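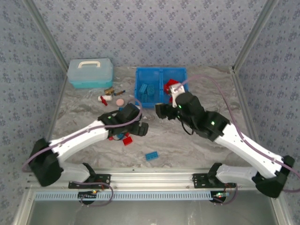
Sorting the bricks, and what to do with the odds and ends

27 July 2020

I've been putting off the bricks since March. They came in two lots, one from the Lavum market and one from a garage sale near Gindis, and they ended up mixed in with all sorts of other stuff.

My system is basic. Blue bricks go in one half of the divided bin, red in the other. Three blue ones in the left side so far, and another blue one lying at the front of the table waiting its turn. The bin is blue as well, which I'd change if I were buying again. Red shows up against it much better.

The bits that aren't bricks take longer. At the moment that means a small brass fitting, a white cylinder with a red valve handle, a little tube-shaped thing with a blue and yellow end, and a round pink disk. The fitting and the valve belong out in the shed with the garden hose parts. The disk I'm keeping until I work out where it came from.

I've kept the storage case with the turquoise base for the leftovers. It has a carrying handle on top and you can more or less see through it, so I don't bother with labels. I looked at a bigger set of drawers at Nazarenko for $46 and decided against it – the bench is only 80 centimetres wide and I'd lose too much of it.

A few people have asked about the floral wallpaper behind the table. It's an end-of-roll piece, $9, colour listed as lavender grey. It went up in an afternoon and the pattern was easy enough to match at the corners.

Next job is the jar of screws.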